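Workshop tips: recording laundry demonstrations at home

Teodora Kelmendi
July 22, 2026

These notes cover the recording of folding and sorting demonstrations in an ordinary room, with a two-finger gripper and a small camera at the wrist. They assume the arm is already working and the recording software saves joint positions, gripper opening and video against one clock. Most of the trouble after that point is housekeeping.

The surface

Use a padded surface if you can. On a bare table the fingertips have to stop within a very small distance of the top to get under a single layer of cloth, and an operator who is nervous of hitting the table will hover. Hovering ends up in the data. A pad gives a little, so the fingers can press down, close and come up with fabric between them.

A firm ironing pad or an upholstered board will do. Soft cushions are too deep and the garment sinks. Press a fingertip into the pad by hand: if the dent is still there when you have looked away and back again, it is too soft.

Choose a plain colour that is well away from the clothes in the set. Light grey suits most wardrobes. Fix the pad at the corners, because it will creep towards the operator over a long session and the early episodes will no longer match the late ones. Two strips of hook-and-loop tape on the underside held ours through the whole of October.

Check the pad for lint between garments. A lint roller is quicker than a brush.

Choosing garments

Start with knitted sportswear and children's clothes. They are small enough to stay in view of a wrist camera, they survive repeated handling, and they have features worth learning: elastic waistbands, stripes, printed numbers. Printed numbers are useful when labelling, as they tell you at once which face is up.

Include items of the same colour in one layout. A set in which every garment has its own colour teaches the system to separate by colour, and it will fail on a school wash. 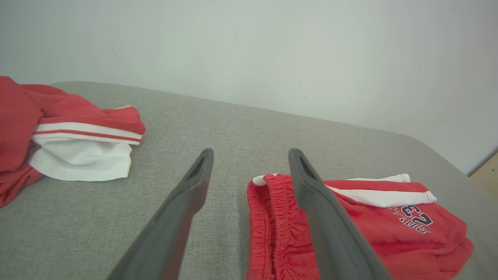

Leave a clear gap between items for the first batch and close it gradually in later ones. When items overlap, write down which one is on top before recording starts. Working it out from video afterwards is slow, and with two garments in the same red it may not be possible.

Wash everything once before use. New cotton holds its shop creases and behaves like card. Do not iron. Between sessions keep the garments in an open box, unfolded, so they do not pick up a fixed crease along the line of the last fold.

Starting positions

Operators left to themselves lay clothes out neatly. By the tenth episode the shirt is flat and square to the table every time. Two methods get round this:

Drop the garment from elbow height and leave it where it lands, turning it only if it has gone off the pad.

Or draw a card from a shuffled pack: one side of the card gives the angle, the other gives the state (flat, half folded, bunched, inside out).

The drop is faster. The cards give a more even spread and make the log easier to fill in. We use cards for the first half of a batch and drops for the second.

Handling the gripper

Begin each episode with the fingers open and still for 2 seconds. This gives a clean start for trimming and a fair view of the surface before anything moves.

Approach at an angle, with one fingertip sliding along the pad and the other above the cloth. Coming straight down tends to push the fabric flat and pinch nothing.

Grasp at a waistband, hem or trim where there is one. The thicker edge is easier to hold and shows up better on camera.

If a grasp slips, carry on and try again in the same episode. Do not stop the recording. A recovery is worth keeping, provided it is tagged. If the second attempt fails as well, finish, mark the episode as failed and move on. Failed episodes go in their own folder and are not deleted.

Wipe the fingertips with a damp cloth at every break. Fabric softener leaves a film and the grip gets steadily worse without anyone noticing.

Light and camera

Draw the curtains and use lamps. Daylight changes the apparent colour of red and navy cloth a good deal over an afternoon. Lock exposure and white balance before the first episode — automatic exposure will shift each time the fingers come near a pale surface.

Marks on the wall behind the pad can stay. Tidying them away halfway through a batch is worse than leaving them.

Session length and logging

Stop after 300 episodes in a batch and check a sample before recording more. Our first Trastville batch ran to 426 without a check, and a slightly loose camera bracket had spoiled the last part of it. Tighten the bracket at each break and put a line of paint marker across the screw head, so that any turn is visible.

Rest for 5 minutes when the motions begin to get hasty. Short, careless episodes look efficient in the log and train badly.

For each episode record the garment code, starting state, operator initials and result. Sew the garment code on a scrap of tape inside the seam, where the camera will not pick it up. Pen fades in the wash.

Back up to a second drive before putting the clothes away. Copy first, then compare file sizes, then clear the card.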